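4.2 Shape words at home and at the toy library

We turn now to the part of the recordings we enjoyed most: the talk that springs up when a parent and child share a sorting toy. The Araretti recordings hold 1,071 utterances with at least one shape word, spoken by 20 families in Wiltwood and Arbridge. We had expected a short list headed by "circle" and "square", and those words are certainly there, but the families used a far richer vocabulary than our pilot had led us to hope for!

Colour words came first in most turns. A parent would ask for "the red one" and only later, often after a wrong try, say anything of its outline. With a plain block the shape might never be named at all (Figure 1).
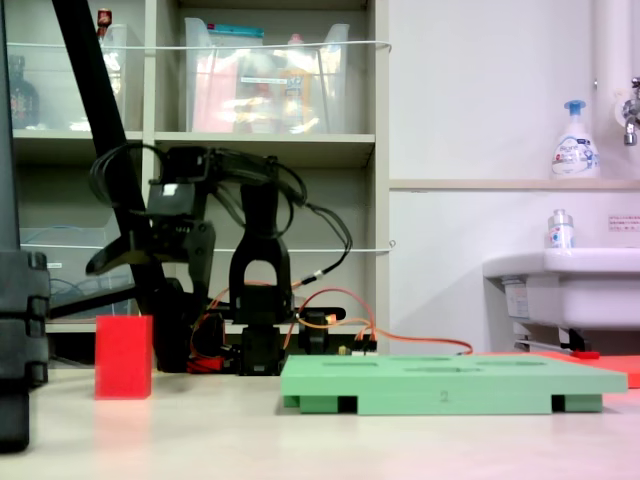
Figure 1. Upright red rectangular block on a light tabletop, with a green tray.

Openings drew out different language from pieces. Parents in both towns called a piece by its proper name and its hole by some homely likeness, so that a "square" went in "the window" and a cross went in "the plus" or "the hospital one". The octagon was the great source of invention. Wiltwood parents liked "stop sign", while in Arbridge we heard "the nearly round one", a phrase we think deserves a study of its own, as it sets one shape against its neighbour on the same board (Figure 2).
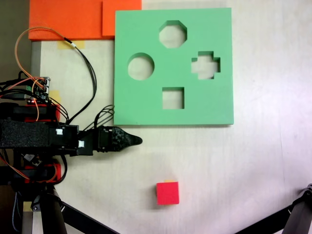
Figure 2. Foam shape-sorter board with octagonal, circular, cross-shaped and square openings; a small red cube lies near it.

We coded each utterance with the Perić scheme, which separates names ("circle"), likenesses ("like a wheel") and properties ("it's got corners"). Two coders worked through the transcripts separately and met to settle differences. Most disagreements concerned "round", which can be a name or a property depending on what the child has just said. 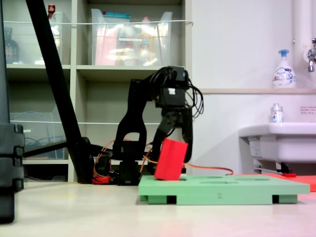 Properties turned up most often when a piece would not go in. "Turn it", "other corner" and "try the long side" cluster at these moments, and children as young as 3 began to echo them within the same session. This is a lovely result for anyone interested in how spatial talk gets started. The echo was seldom exact: one child turned "other corner" into "other corner side" and kept it for the rest of the afternoon. 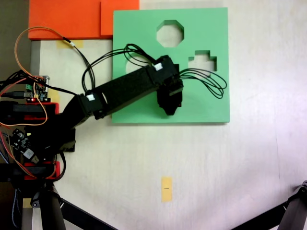
Likenesses behaved quite differently. Children rarely repeated a parent's likeness, but they were very ready to offer a rival, and a single cross could be a plus, a plaster and an aeroplane inside one turn. Parents nearly always accepted the new word and used it themselves from then on. We return to these exchanges in Section 5, where we compare them with talk over picture books in the same homes.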